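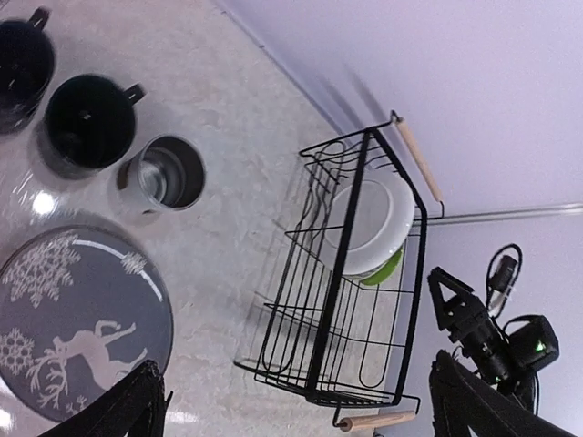
Two dark mugs, a silver metal cup and a snowflake plate on the counter.

Have you ever picked up a metal cup and said "Brrr!" – and then picked up a mug right next to it that felt just fine? I used to think the metal one was colder. I told everybody so! My science teacher, Mr. Poduval, let me go on about it for a whole lunchtime before he handed me a thermometer.

So let's try what he had me do. You need a metal cup and a china mug, both empty. Stand them next to each other on the kitchen counter and leave them there for 2 hours (go play, read, bug your sister, whatever you like). Then put one hand on each. Which one feels colder?

I bet you said the metal one. But they've been sitting in the same room the whole time, so they're the same temperature as the air, and as each other. Your hand got tricked!

Your skin is warm, much warmer than the kitchen. When you touch something cooler, heat starts moving out of your hand and into that thing. Metal is really good at carrying heat away. It grabs the warmth from your fingers and passes it along, and your fingers notice they're cooling down fast. China is slower. The bit you're touching warms up and the heat mostly hangs around there, and your hand doesn't mind nearly as much.

Stuff that lets heat zip through is called a conductor. Stuff that slows heat down is called an insulator. China is somewhere in the middle, and wool and cork are very good insulators (that's why my grandma's cork mat lives under her teapot).

Now for the snowflakes! A painted snowflake on a plate can stay there through August, but a real one needs freezing air. Let one land on your bare hand and heat goes straight into it, and it melts. Let it land on a wool mitten and you get much longer to look at it. Count the arms if you're quick – most of the pretty ones have six.

Want to keep going? Try touching a wooden spoon, a metal spoon and a plastic one that have all been in the same drawer. Close your eyes and have somebody mix them up, then touch each one with a fingertip. I can pick out the metal one every single time, but I still get the other two muddled up.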